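Les petits paniers blancs arrivent à l'atelier de tri de Plosden
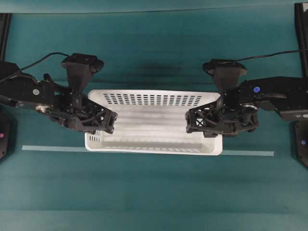
Un panier en plastique blanc, vide, sur une table bleu-vert. Le ruban clair collé sur le plateau passe sous son bord.

Bonne nouvelle pour celles et ceux qui me demandent depuis des semaines où en est la commande : les paniers sont là ! J'ai ouvert les premiers cartons hier après-midi avec Gunther Nolte (il avait apporté le café et, heureusement, un bon cutter) et je les trouve franchement jolis. Blancs, rectangulaires, plus larges que profonds, avec des parois qui s'évasent vers le haut et des rangées de petites fentes d'aération sous le rebord. Le fond est légèrement strié, dans un blanc qui tire un peu sur le gris.

On en a reçu 838. On en avait commandé 800, et le fournisseur, la maison Wunderlich, nous laisse les autres au même prix — il finissait un lot et préférait ne pas les remettre en stock. Rehema Kirui a déjà trouvé où les caser : ils iront à l'antenne de Vascombe, qui trie encore ses fournitures dans des boîtes à chaussures.

Pour ceux qui n'ont pas suivi, l'atelier prépare chaque été des lots de matériel scolaire pour la rentrée. Stylos, gommes, colle, petits carnets, tout passe par nos tables avant de partir dans les sacs. Jusqu'ici on posait les articles en tas et on se repérait avec des étiquettes en papier, qui s'envolaient dès qu'on ouvrait la porte du fond. Avec un panier par article, j'espère bien qu'on passera moins de temps à quatre pattes sous les tables (mon dos aussi).

Gunther voulait des couvercles. Moi non, je préfère voir d'un coup d'œil ce qui manque. On a discuté un bon moment, Rehema a tranché : pas de couvercles cette année, et on en reparle après le mois d'août, quand les sacs seront partis.

Il reste à coller les étiquettes, et c'est là que j'ai besoin de vous. On s'y met le 17 avril 2026, à partir de 14 heures, dans la grande salle de la rue Draveck. Il me faudrait 12 personnes, nous sommes déjà cinq. Les étiquettes sont imprimées, les feutres aussi sont prévus, et il y aura du gâteau aux noix. Si vous avez chez vous un chiffon doux, prenez-le : on passera un coup sur les rebords avant de coller.

Pour vous inscrire, laissez un mot sur le tableau de l'entrée ou dites-le directement à Rehema.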